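## Visit notes: Segers wire rope works, Hundwood

Went through the rope and strand side of the plant in May with Marthinus Hendricks, who runs the closing shop. The spring and fastener building was not part of the visit.

**Incoming rod and drawing**

Rod arrives in coils and is stored under cover by heat number. Descaling is mechanical, by reverse bending and brushing, followed by a borax coat. The dry drawing line has nine blocks. Die changes are logged per block, and the operator signs for the first length after each change. Finer sizes go to a wet drawing machine in the next bay, which was down for a capstan regrind.

Patenting is done in a fluidized bed. The lead bath has been drained and its pit is covered with plate. Hendricks said scatter in tensile results across a coil is still a little wider than it was with lead, and they are adjusting airflow in the last two zones to pull it in.

**Stranding and closing**

Two tubular stranders were running 1x19 for control cable. The larger planetary closer was set up for a 6x36 rope with an independent wire core, order 2822, reel 66. Preforming heads are set by feel and then checked by cutting a sample and seeing whether the strands stay in place unseized. Mine stayed.

Lubricant goes on at the closing die, heated. The Fodel pump that feeds it is new and has a flow alarm - the old one had a sight glass and needed someone standing next to it. 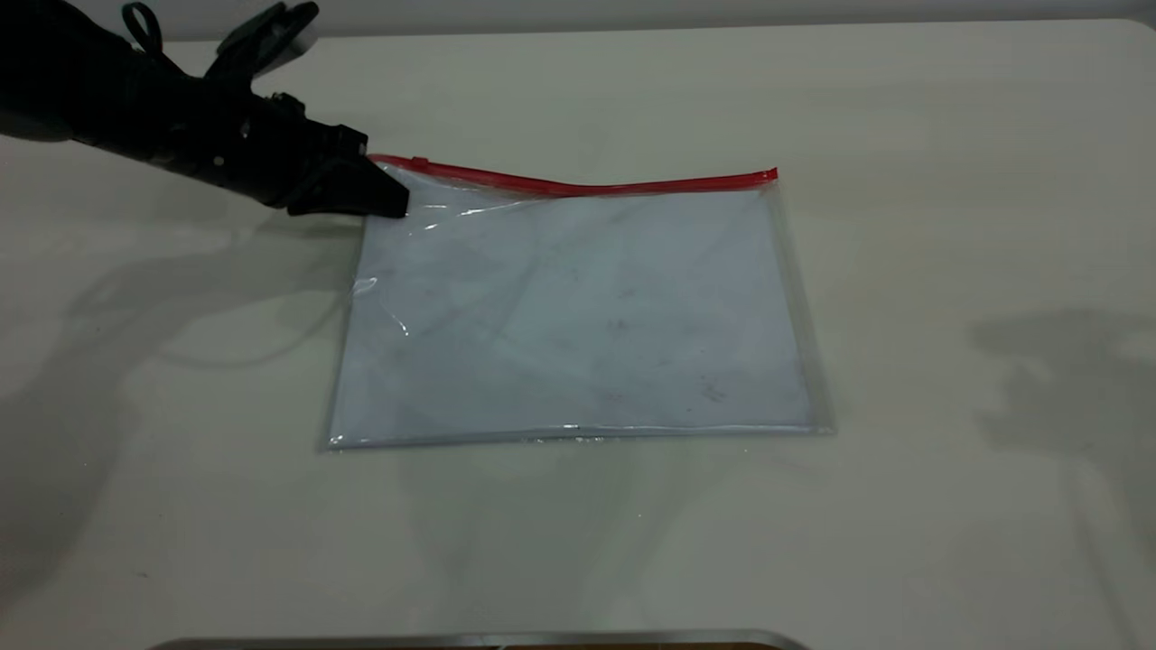
**Test room**

Hanneke Aerts took over from here. There are two tensile benches, rated 600 kN and 800 kN. Rope samples are socketed in resin and left overnight before pulling. Single wires get torsion, reverse bend and wrap tests, with zinc coating weight by stripping.

The bending fatigue rig is from Jorkia and runs over two sheaves with a fixed load. Broken wires are counted by hand at set intervals. Aerts would like a magnetic head on it, but the budget for this year went to the furnace.

**Open points**

- Ask for the torsion results on the compacted strand.
- Get the resin data sheet, current revision.
- Confirm whether reels over the standard flange size can ship on our trailer or need a cradle.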